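4. Wrist-View Perception and Grasp Timing

4.1 Role of the wrist view in the control stack

The controller described in Section 3 receives joint positions, motor currents, and a single color stream from the wrist camera. The present section concerns the last of these inputs. It sets out how the Oltari perception module turns the wrist view into a target estimate, how that estimate reaches the finger controller, and what the software does when the view is too poor to be trusted.

In the earlier version of the system, the wrist view was used only for logging. Target positions came from a fixed camera, and the arm moved to a stored pose before the fingers closed. This was adequate for rigid parts on a bench. It was not adequate for straps, webbing, and other flat flexible items, whose position can shift when a neighboring part is moved. The hand also hides the target from the fixed camera during the final part of the approach, at the point where an accurate estimate matters most.

The revised system hands over control during the approach. The planner, Dalura, uses the fixed camera to bring the hand to a standoff pose. From that pose onward, the wrist view has priority, and the fixed camera is used only to check that the arm remains inside its permitted volume. The handover takes place once per attempt. If the hand returns to the standoff pose, the attempt is closed in the log and a new one is opened.

4.2 Segmentation of the strap and the hand

The segmentation network assigns each pixel to one of the following classes: hand, arm covering, strap, rigid fixture, or background. The arm covering was given its own class after early trials in which the ribbed sleeve was labeled as background. That error had no direct effect on the grasp point, but it disturbed the estimate of camera motion, which assumes that background pixels belong to surfaces at rest.

Clear plastic film presents a related difficulty. Film on the arm produces narrow, bright reflections that move with the arm and with the light. The network is trained to place film in the arm covering class. Where it fails to do so, the reflections tend to be labeled as rigid fixture, and a geometric filter removes any fixture region that keeps a constant position relative to the palm.

Figure 2 shows the kind of view on which the module must operate. The hand and the fingertips are in shade, the metal bracket is strongly lit, and the part of the view nearest the daylight carries almost no usable detail. 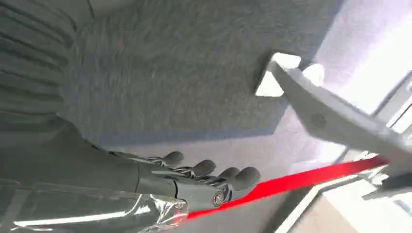
Figure 2. Wrist view with the fingertips over a red strap. The strap meets the metal bracket at right. Motion blur is stronger on the carpet and bracket than on the joints of the hand.

The uneven sharpness seen in Figure 2 is common in wrist views. The camera travels with the hand, so the nearer parts of the hand move little between exposures, while the floor and the fixtures sweep past. A single blur score for the whole image is therefore misleading. An image may score well on account of the hand alone, even though the target is too smeared to locate. The Oltari module computes the blur score separately for each class and passes only the strap score and the fixture score to the controller.

Color is a strong cue for the strap, but it is not used alone. Saturation rises toward the lit end of the strap and falls in the shaded part under the fingers, which is the part that the fingers must close on. A plain color threshold consequently moves the estimated center of the strap toward the light. To correct for this, the module fits a band with parallel edges to the strap region and takes the center line of the band as the target. Pixels near the lit end contribute to the direction of the line but are given low weight in its position.

4.3 Estimating the crossing point

The quantity required by the finger controller is the crossing point, defined as the place where the center line of the strap passes under the line joining the fingertips. The fingertip line is obtained from the joint positions and the hand model. It is not measured in the image. The image is used only to correct a small offset between the modeled and observed fingertips, and this correction is updated slowly so that one poor image cannot move it far.

The fingertips do not generally reach the strap together. In a palm-down approach with the fingers staggered, one fingertip may overlap the strap in the view while the others remain clear of it. The first version of the module treated any such overlap as evidence of contact and began to close the hand. This was a mistake in the design. Overlap in a single view shows that two objects lie along the same line of sight, and the remaining gap between them is unknown. The revised module reports overlap and contact as separate values. Contact is reported only when the motor current of the finger in question departs from the value expected for free motion.

The direction of approach is set from the direction of the strap. Where the strap is attached to a fixture, the planner prefers a grasp point away from the attachment, because the strap is less free to follow the fingers near a fixed end. The position of the fixture is taken from the segmentation. Round features on the fixture, such as bolt heads, are used as tracking points when they are sharp enough to be matched between images. Long edges on the floor are also tracked, but they constrain motion in one direction only, and the estimator stores them as lines for that reason.

4.4 Timing of hand closure

Closure is governed by a small state machine with the states approach, hold, close, and withdraw. The transition from approach to hold takes place when the crossing point lies within the reach of the fingers. In the hold state, the arm stops and the fingers remain slightly curled. The system leaves the hold state for the close state when two conditions are met in 2 consecutive images: the strap blur score is below its limit, and the crossing point has moved less than the permitted distance.

The hold state was added at the request of the operators and was at first regarded as a temporary measure. It has been kept. Stopping the arm reduces the blur at its source, and it allows the offset correction described in Section 4.3 to settle. The cost is a short pause in each attempt. Work on removing the pause when the approach is already slow has begun in a separate branch and is not reported here.

If the conditions are not met after 9 images, the system enters the withdraw state and returns to the standoff pose. The planner then selects a different approach direction before opening a new attempt. Repeating the same approach is not allowed, even where the operator judges that the failure was due to lighting. The operator may override this rule through the Verbeke console, and the override is written to the log along with the name of the account that issued it.

4.5 Handling of strong light

Exposure is set from the region expected to contain the crossing point. Setting it from the whole image causes the bright background to dominate, and the shaded fingers become too dark for the segmentation network. With exposure set from the smaller region, the background near a window may become fully white. This is accepted. Saturated pixels are marked as unknown and are excluded from both tracking and segmentation.

The use of an explicit unknown label has proved important for planning. In the previous software, saturated areas were passed to the planner as background, and the planner treated background as free space. Thin structures that were lost in the glare could then fall inside a planned path. Dalura now treats unknown areas as occupied until another view has cleared them. Objects that are visible but cannot be assigned a class with sufficient confidence are handled in the same way.

4.6 Review of recorded attempts

All attempts are recorded in the Suvon format, which stores images, joint positions, motor currents, and state transitions against a common clock. Reviewers work from the complete record and do not label isolated images for grasp outcome. An image taken above the strap gives no reliable indication of whether the later closure held it, and labels produced in that manner were found to disagree with the current traces.

The review procedure was written by Veronika Oberholzer and has been in use since May. Each record is assigned to one of 6 categories according to the last state reached and the reason for leaving it. Records in which the operator issued an override are kept in their own category and are not used for tuning the thresholds. Two reviewers examine every withdrawal, and where they differ, the record is marked as unresolved.

Thresholds for the blur scores and for the movement of the crossing point are stored with the software version. They are not adjusted during a session. A change to any threshold requires the stored records to be replayed through the state machine, and the resulting transitions are compared with those of the previous version. Replay cannot reproduce how the strap would have moved under a different command, so the comparison is limited to the images recorded before the first differing transition.

4.7 Limitations

The method assumes that the strap appears as a single band with nearly parallel edges. Twisted or folded straps violate this assumption, and the band fit may then return a center line that lies outside the material. The fit error is monitored, but a tight fold seen from directly above can produce a low error. The method also depends on a visible difference in color between the strap and the surface beneath it. Gray webbing on a gray carpet has been excluded from the present work.

The hand model does not include the arm covering or any film placed over the arm. Clearance near fixtures is instead maintained by a fixed margin around the forearm. The margin is larger than necessary along most of the arm, and it rules out some approaches that an operator can carry out by hand. A model of the covering that accounts for the bending of the sleeve is needed before the margin can be reduced.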